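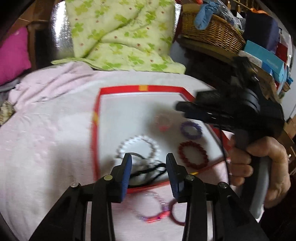 Bracelets, a red-rimmed tray and two hand grippers on one of our comparison days.

About Bada

Bada is a small test bench for grippers. We compare the tools that close on things: fingers, pads, linkages, and the cameras and controllers that go with them. Companies send us a gripper and we give them back a report that says what it picked up, what it dropped, and how much work it was for the person holding it.

The company was started by Thibault Ferrand and Clémence Pons, who met while repairing packaging arms for a bakery supplier. They were tired of data sheets which promise a holding force and say nothing of a necklace. The first bench was a kitchen table. Today we are five people with two workshops, and we also still test in ordinary rooms, on beds, sofas and carpets, as a soft surface changes everything. A finger which slides nicely along a steel plate can push into a blanket and take a fold of it together with the object.

How we compare

Every gripper is tried by hand before it goes on an arm. With a hand-held unit, the operator feels very early if the opening is too narrow or if the pads turn away from each other under load. After this we mount it on the arm and repeat the same tasks with the same objects.

Our standard set has 27 household objects, and jewelry is the part our customers fear the most. Beads roll, elastic stretches, and two bracelets lying close together like to come up as one. We work with one gripper and also with two, so that one can hold while the other one pulls. A full comparison is 540 attempts for each pair of pads, and Albane Texier reads all of the notes herself before a report is sent. 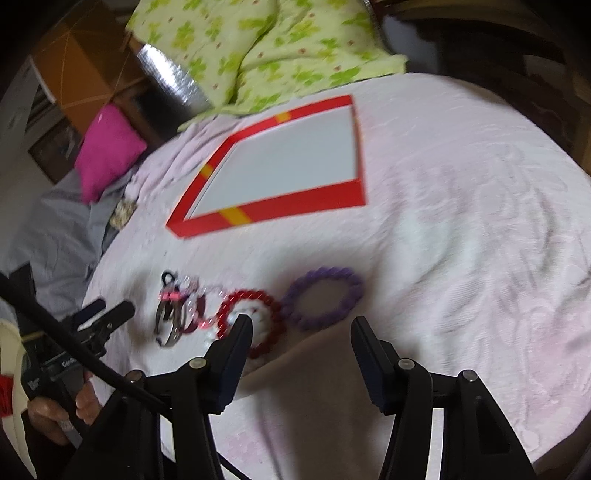
Shafiq Bhuiyan wrote to us after his report that the part on tangled bracelets was more useful to him than the final score. He had been ready to order the harder pad for the Riviere, and he asked if we could run the bead tasks once more with the softer one, at a slower closing speed. We did, and both results are now in his file.

This kind of letter is welcome. A score is only good for sorting a list — the notes explain why one pad lost a bead and the other one did not.

What we do not do

We do not sell grippers, and we take no commission. When we compared the Troretti and the Zomer controllers, both makers received the same text on the same Wednesday, and both had the right to answer in it. We also do not test for very heavy loads. Our bench stops at 28 kilograms.

Working with us

Please write to Faustine Mallet before you send anything. She will ask for the mounting drawing, the cable length and the type of connector — the last one is forgotten very often. The next open places on the bench are in October. Visitors may come in the afternoon and try the hand-held units, but please take off your own rings and watches first.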